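Room Trash & Checkout FAQ – Vinska Guest Rooms

Last updated 08/12/2023. Quick answers, we keep adding as people ask. Can't find yours? Call the desk, dial 16 from the room phone.

What do I need to do with the trash before I leave?

Not much. Wrappers, tissues, bottles into the lined bin. Leave the bin on the floor, we pull the bag. Please don't tie it.
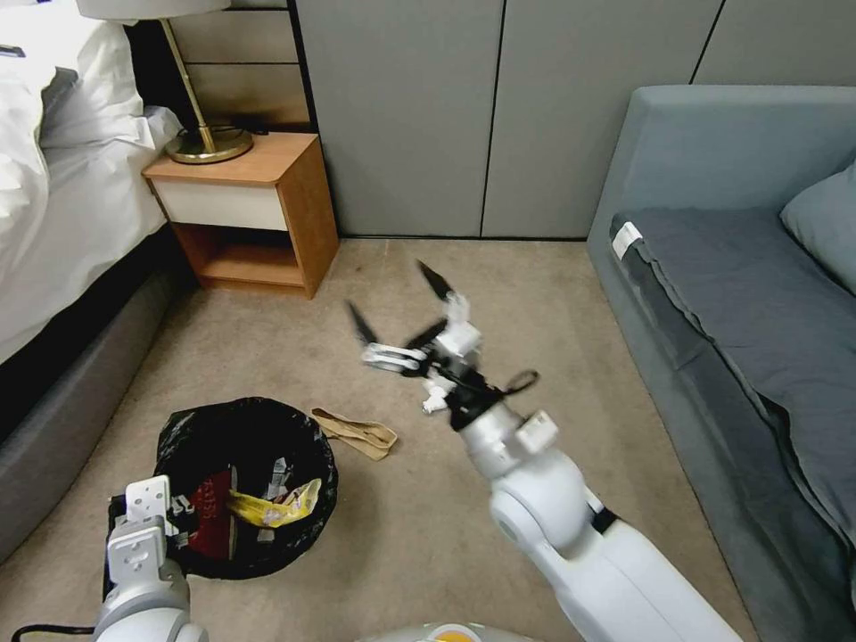
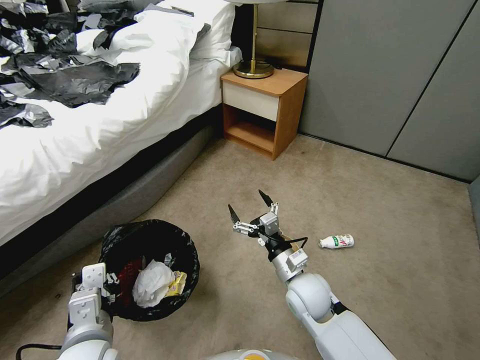
Do I have to strip the bed?

No. Leave the duvet and pillows where they are. We do a full linen change after every stay, even one night.

Can I put stuff on the bed while I pack?

Sure, it's your bed till checkout. Just give the duvet a shake before you go – chargers, earrings and socks love the folds. Most of our lost property comes out of the bedding.

I need more bags.

Ask at the desk. Spare liners are free, so are the big bags for bulky stuff. Staying a week or more? We can leave a few in the room for you.

Where does recycling go?

Bottles and cans in the green tub by the stairs on your floor. Cap on is fine. Empty it first please, half a bottle of juice down the hallway is no fun for anyone. Cardboard flat, next to the tub.

Food leftovers?

Not in the room bin if you're staying another night. It smells by morning and the rooms are carpeted, so leaks are a pain. Take it to the kitchen bin on the ground floor, open 24 hrs.

Something spilled on the carpet, now what?

Blot, don't rub. Cold water, white towel, call us. We would much rather hear about it the same day. No charge for small spills. If it needs the carpet people (we use Georgiou) it's $185, and we'll tell you befor we book them.

How often is the bin emptied?

Every day at Pillidetti Street, every second day at the Flemberg building. Do Not Disturb sign up = we skip you. Put the full bag outside the door and we'll grab it.

I think I threw something away by accident!

Call right away. Room bags stay in the back store until the evening pickup, after that they're gone and we can't get them back. Tell us the room number and what were looking for.

I left something behind.

Email with your room number and dates. Check under the bed, behind the nightstand and in the drawer before you go, saves everyone the postage. We hold things until the end of the following month, so if you stayed in April, end of May. Food and opened toiletries get tossed.

Is there a cleaning fee?

Included in the rate. Extra fee only for smoking in the room ($240) or a room that takes us more than a normal turnaround. A full bin doesn't count. Five full bags, maybe – talk to us first.

Locked out after hours?

Key box by the side door, code 2239, then your own room code. Nothing to do with trash but we get asked this one the most.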